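Print this page | E-mail this report

Petham Robotics Studio – Student Project Reports
June 12, 2020

Teaching an arm to put blocks back where they belong

Our project started with a simple question: how many tries does a robot need before it can set a block down on a platform it has never been told the exact place of? We called the system Brirkora, and we had a great time with it!

The idea is to keep vision cheap and let practice do the hard part. Every block has a square printed marker, and so does the platform, so one fixed camera can work out the pose of each piece. We trained a placing policy on 3,000 simulated runs, then fine-tuned it with 800 runs on the real arm. In the simulator we shook everything a little – friction, lighting, marker position – so that the policy wouldn't get too attached to one setup.
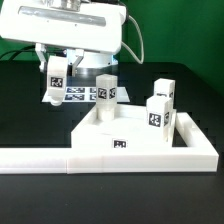

Naa Opoku asked at our April review whether the arm was really using the markers or had just learned the layout by heart, and we loved that question because we couldn't answer it. So we ran another 40 trials with the platform moved before each one. The policy still placed the block in 31 of them. Most of the misses came when the gripper hid a marker during the last bit of the approach, and the pose estimate jumped.

Our fix was to hold on to the last good pose whenever a marker drops out. It's a few lines of code, and it made the final approach much smoother. We'd like to try two cameras next, plus blocks with different weights.

The full log has 983 real placements, counting warm-up runs and the trials above. The Flerstead lab is welcome to a copy.

E-mail this report | Print this page

Comments (3)

Vilmos Szilágyi: Did you try holding the last pose in the simulator too, or only on the real arm?

Adjei team: Only on the real arm so far. It's on our list!

Guest: Nice work. Please post the marker size you settled on.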